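Coffee Corner, Ekent Building — Gallery

The coffee corner on the second floor of the Ekent building opened in September. Staff had asked for something better than the old vending unit, and the space by the stairs was free. These pictures show the table and the machine people now use every morning. The counter reads 3701 cups, nearly 3000 of them pulled before noon. 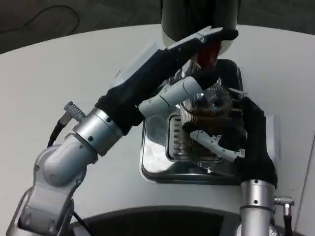
The machine replaced a pod brewer that came over from the Drutum office and never worked well. Beans are from Nadar, a medium roast, delivered in 5-pound bags. The grinder setting is written on a card in the drawer — please leave it where it is unless the shots are running too fast.

Cleaning is the same every day. Wipe the steel down with a damp cloth, lift out the grate, rinse it in the sink and dry it before it goes back. Water spots show up quickly on polished metal, so use the soft cloth and not the paper towels.

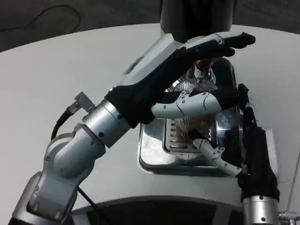
One reader from the Flolteck side wrote in to say that white vinegar on the cloth takes the spots off faster, and asked whether the descaling could be done after hours. It will be, starting next month.

Ribbed glasses are on the shelf to the left of the sink. Paper cups are in the cabinet for anyone heading out. Glasses go back in the rack, upside down.

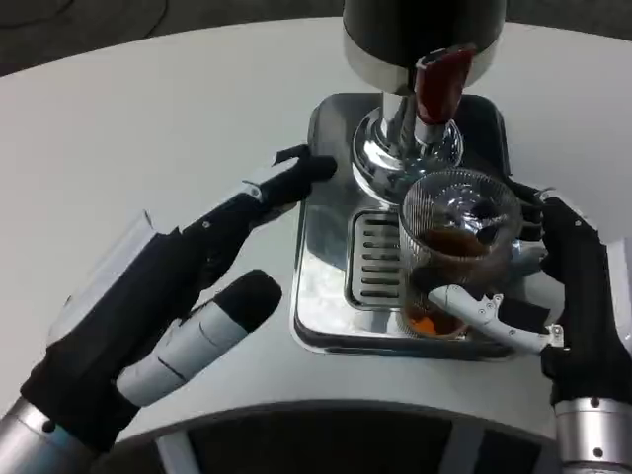
Another comment asked for a decaf option in the afternoon, even if it has to be pre-ground. A small bag has been ordered and will sit next to the sugar.

Refill requests go on the sheet by the door.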